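Serlow opens cloth-handling data program for two-arm robots

Valdovinos site to record 4,000 demonstrations for fabric folding and flattening
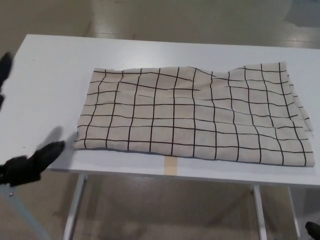 Scope of the program

Serlow has started recording demonstrations of fabric handling at its Valdovinos site. Operators guide two grippers through flattening, corner pickup and folding on a white work table. The set includes plain and printed cloth – a beige fabric with a black grid is among the printed pieces.

The target is 4,000 episodes, of which around 3,000 will be used for training. Failed grasps are kept and labeled. Each operator resets the cloth by hand between episodes and changes pieces after every 10.

"Wrinkled starts matter more to us than clean ones," said Aivar Rätsep, who leads data collection at Serlow. "A policy trained on flat cloth loses the corner."

Availability

The first 2,000 episodes go to development partner Grutance in May. Licensing terms for other users will follow.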